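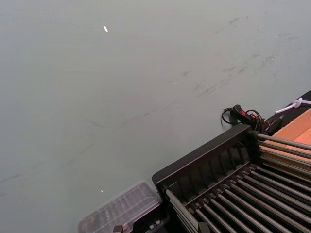 Fonano opens rental for its wrist-camera tending kit, and I got a morning with it

Small shops have been asking me for months when somebody would rent out a robot arm by the week instead of selling one with a five-year service plan attached. Well, Fonano has gone and done it! The company's new tending kit is open for orders as of this month, and I drove over to the Cletotmont workshop to see one running before the first batch goes out.

The short version: you get a tabletop arm, a two-finger gripper with a small camera at the wrist, the controller, and a case of spare finger pads. Rental is $219 a week with a minimum of 2 weeks, and that covers phone support and swaps on anything that wears out. Buying isn't an option yet. Fonano says it may come later, which I take to mean they want to see how many come back broken first (fair enough).

What makes the kit a bit different is where it's supposed to work. Most of the starter arms I've tried want a clean bench with one tray in one exact spot, and they sulk if you bump it. Fonano's pitch is that you can put the arm down on the bench you already have, with your racks and cables and parts boxes more or less where they live, and teach it from there. You move the arm by hand to the places that matter, press a button at each one, and the wrist camera saves a view of every stop. When the arm comes back it compares what it sees with what it saved and nudges itself over if things have shifted.

So I tried it. Setup took me 31 minutes from opening the lid to the first saved stop, and a fair chunk of that was me hunting for the right power lead. The teaching part is really pleasant. The arm goes light in your hands, you swing it over, click, swing it somewhere else, click. I've used kits where this step had me swearing at a tablet for half an afternoon, and I didn't touch the tablet here except to give my stops names.

Correcting for a moved rack worked nicely when I shoved things a little to one side. Turning the rack was another story. With a small twist it caught up fine, but with a bigger one it stopped, beeped, and asked me to teach the stop over again. I'd much prefer that to an arm that guesses and drives its fingers into the hardware, but if people at your place are always pushing things around, plan on some reteaching.

Long dark parts stored close together are hard for any small camera, and Fonano is pretty open about that. The manual suggests adding a bench lamp and keeping the light the same between teaching and running. I tried it both ways and the lamp helped a lot. It isn't included, by the way, and at this price I think it should be!

Other gripes: the cable down the arm is stiff and likes to catch on the elbow, the beep is way too loud, and the stop names get chopped after 4 words, so mine ended up looking pretty silly in the list. Fonano says a software update will fix the names and add a volume setting. No date on that.

The vision software comes from Istia, which has been doing inspection cameras for a while, and Mac Mathúna is handling delivery and returns. Orders go through Fonano's own site, and the first kits ship in September. If you're near Cletotmont, the workshop is doing walk-in demos in the mornings until then, starting at 9. Bring a couple of your own parts along. They let me run mine, and I learned more from that than from the sales sheet.

I've asked for a kit on the regular 2-week rental so I can leave it running on my own messy bench, and I'll post an update once I've had it for the full stretch.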